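Jotstead opens second tool library in Cokanstead

Members can borrow from either branch from May
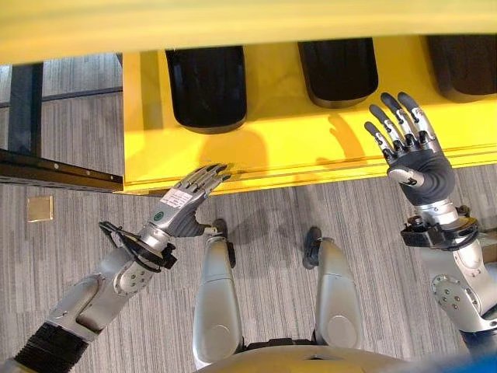 Mattes Janssen was pleased to hear the news but wanted to know whether a hedge trimmer borrowed in Clunberg could be handed back in Cokanstead. It can. From the first morning of trading, anything on the Jotstead catalogue can be picked up at one branch and returned to the other at no extra charge.

Jotstead, the lending library for household and garden tools, will open its Cokanstead branch in May in the former Mac Mathúna hardware store on the main street. The shop has been vacant for two years. The lease covers the shopfront, the rear storeroom and the loading bay off the laneway, where larger items such as rotary hoes and trailers will be collected.

The Clunberg branch will stay open with its present hours. It currently has 1018 paid-up members, many of whom already drive over from Cokanstead and the farms to the north. Requests for a closer pick-up point have been the most common comment in the annual member survey, ahead of longer loan periods and a second pressure washer.

What will be on the shelves

The new branch will begin with a smaller range than Clunberg and build it up over winter. Opening stock will cover general carpentry, painting and plastering, fencing, basic plumbing, lawn care and pruning. There will also be a section for preserving and home brewing, with apple presses, large boilers and bottle cappers, as these are in heavy demand at Clunberg each autumn and rarely sit on the shelf for long.

Specialist items will remain at Clunberg and be sent across on request. These include the tile saw, the floor sander, the drain camera and the scaffold sets. A van will run between the branches each afternoon the library is open. Requests made before noon will normally be ready at the other counter when it opens the next trading day.

Petrol chainsaws will not be lent from either branch. Battery chainsaws can be borrowed by members who have done the evening safety course or who hold a current ticket.

Membership and loans

Existing members don't need to do anything. Their cards will work at both counters and their booking history will carry over. New members can join at the counter with photo identification and proof of address, or start the form on the Jotstead website and finish it in person.

The standard loan stays at one week. It can be renewed once if no one else has booked the item. Members may have up to five items out at a time, with a kit in a single case counted as one item. Late fees are unchanged, and are capped at the replacement value of the tool.

Concession membership is available to pensioners, students, apprentices and health care card holders. Community groups, schools and sporting clubs can take out a group membership that allows longer loans and more than one authorised borrower. Groups already on the books at Clunberg may wish to check that their list of borrowers is up to date before the new branch opens.

Repairs and workshops

The rear storeroom at Cokanstead is being fitted out as a repair bench and a small teaching space. Mower blades, secateurs, chisels and kitchen knives will be sharpened for a set fee, with turnaround expected to be within the week. Members can also book bench time to work on their own projects – useful for people in units or rentals who have nowhere to run a saw.

Workshops will start a month after opening. The first program includes patching plasterboard, replacing tap washers, pruning fruit trees, using a router safely and repairing timber window sashes. Classes are held in the evening and are limited to 20 people. Members pay a reduced rate and materials are included. Bookings will be taken at the counter and online.

Donations of tools

Jotstead is accepting donations of good-quality tools for the new branch. Hand tools in any condition are welcome, including rusty ones, provided they are complete. Power tools need to be in working order and will be tested and tagged before they go into the catalogue. Items that can't be lent will be sold at the opening or stripped for parts.

The library can't take petrol cans, paint, solvents, garden chemicals, ladders with damaged rails or stiles, or anything with a perished or taped power cord. Donations should be brought to the Clunberg counter during opening hours and should not be left outside the Cokanstead shop, as there will be tradespeople using the entrance until the fit-out is finished.

Parking and access

Two accessible parking bays are directly in front of the Cokanstead building. General parking is available on the main street, and there is a short-stay loading zone in the laneway for members collecting heavy items. The front entrance is level with the footpath. The storeroom is reached by a ramp with a handrail on both sides.

Opening hours for the new branch will be posted on the door and on the Jotstead website once the occupancy certificate has been issued. Members who have given an email address will also be told directly.

Enquiries about membership, workshops and donations can be made at the Clunberg branch in person or by phone, or through the contact form on the Jotstead website. Media enquiries should be sent through the same form and marked "Cokanstead opening".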